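Farby Kitchen Words

Word list and usage notes for kitchen vocabulary in British English
Version 5, last updated 29/10/2022

What it is

Farby is a list of 2421 words and short phrases that people use when they talk about kitchens, cooking and washing up. Each entry has a headword, a part of speech, a short definition and at least one sentence showing the word in use. It was put together for people who write teaching materials, recipe cards and tenancy inventories and want one spelling used all the way through.

What is in the files

words.csv holds the main list, one entry per line, in UTF-8.
variants.csv holds 76 regional or older forms, such as "worktop", "counter" and "side" for the same surface.
topics.txt gives the 12 topic labels and what each one covers.

Topic labels are single words in lower case. An entry can carry more than one. "Rinse" is under both washing and preparing, and "tile" is under surfaces only. Brand names are left out even where people use them as ordinary words.

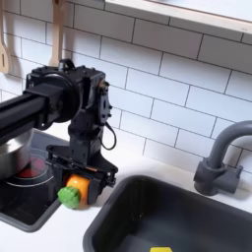
Topic "surfaces": counter, splashback or backsplash, tile.

Where British and American usage differ, the British form is the headword and the other goes in variants.csv. We kept "backsplash" as a variant of "splashback" after Kai Rieger found it in several British shop catalogues. "Stove" and "cooker" have separate entries.

How it was made

The first list came from notes that Abdelghani El-Sayed kept while teaching evening classes. Definitions were written from scratch and checked by a second reader. Example sentences are our own and may be reused freely.

Known problems

Scottish and Northern Irish words are thin. Plurals are given only when irregular, so "knives" is there and "spoons" is not. The baking entries have not been read through since December and some definitions are too long. Two fields in variants.csv still use semicolons inside quotes, which some spreadsheet programs split wrongly.

Corrections

Send the headword, the line number and the change you want. New words need an example sentence.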